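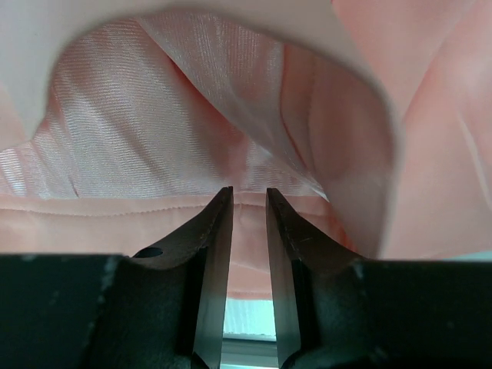
Soft pinks and peach, the colours I keep coming back to

Potosa wrote:
June 18, 2023
Right, I need talking into or out of something. I've got a bag of old cotton bedding and I want to make a patchwork quilt before December, for my niece in Sarnside. Do I have to prewash everything? My aunt swears by it, but I've got a tiny machine and it would take me forever.

Bradby_Bel wrote:
Old bedding has been through the wash loads of times already, so I'd skip it. It's new fabric that catches you out. I lost 2 inches off a backing once and I'm still cross!

Ninh wrote:
Sorry Bel, can't agree. Wash the lot. If it's been in a loft it'll be dusty, and you want everything starting out the same. Press it while it's a bit damp and it cuts beautifully.
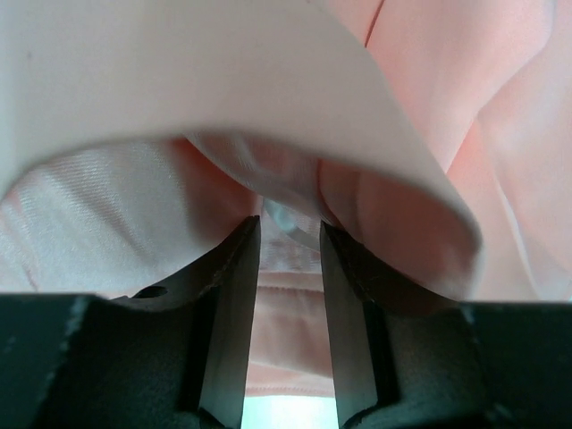

The other thing is wadding. Go for cotton if she's going to use it on her bed — polyester is lovely and puffy but I find it slides about when I'm quilting by hand.

Gianni Amato wrote:
Polyester's fine. I've made 2 with it and neither has moved. Tack it properly and stop worrying.

Bradby_Bel wrote:
Tacking, ugh. Safety pins all the way for me.

Potosa wrote:
Thanks all! Gone with washing, you've guilted me into it (first load's on now). Still dithering over the wadding. Has anyone tried that Mirko Testa pattern with the little triangles? Feels like there are 1000 of them.

Ninh wrote:
Started it, gave up, made cushions.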